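3.2 Small personal ornaments in the bedroom

The second group of objects covered by the Flendwood survey consists of personal ornaments kept in sleeping areas. Household storage studies have given most of their attention to clothing, bedding and kitchen goods. Jewelry of low cost and daily use is seldom recorded, although it moves between surfaces more often than larger belongings and is stored with less consistency. The survey recorded 364 groups of ornaments in the homes visited in Jorkham and Gape. Of these, 251 were found on an open surface and the remainder in a closed container or drawer.

Open surfaces were classed by their distance from the bed. A surface was coded as "bedside" when a person lying down could reach it without rising. Small tables beside the bed accounted for the largest share of this class. They also held the widest mixture of items, as ornaments there commonly shared space with cords, small boxes and other objects unrelated to dress. 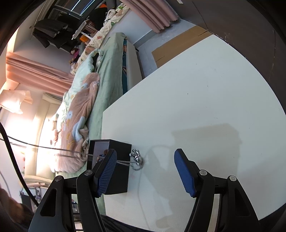 Mixed use of this kind has consequences for any account of tidying. Residents who were asked to clear a bedside surface tended to begin with the larger objects and to leave fine chains and bracelets until the end. In the follow-up interviews held in November, many described these items as "not in the way" and did not regard their presence as disorder. The coding scheme of the Prelilance project, which treats every unstored object as misplaced, would therefore overstate the amount of disorder in these rooms. We adopted a separate code for items that residents considered to be at rest in their usual place.

A further difficulty concerns the unit of analysis. Bracelets laid down together seldom remain apart. Beaded loops settle across one another, and cords with knotted ends pass over or under neighboring pieces. A cluster of this type may be recorded as one group or as several separate objects, and the choice affects every later measure. We recorded a cluster as a single group whenever its members touched or overlapped, and we noted the materials within it on a separate sheet.

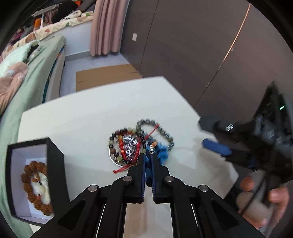
Figure 4. Overlapping ornaments on a white tabletop, including beaded bracelets, a red braided cord bracelet and a blue fluffy ornament.

The materials sheet was completed for 270 of the 364 groups. Beads were the most frequent entry, followed by metal pieces and braided cord. In 90 groups all three occurred together. Groups of mixed material were more likely to be found on open surfaces than groups of a single material, which were more often kept in boxes. This difference held in both towns and is taken up again in Section 4, where the storage of ornaments is compared with that of hair accessories.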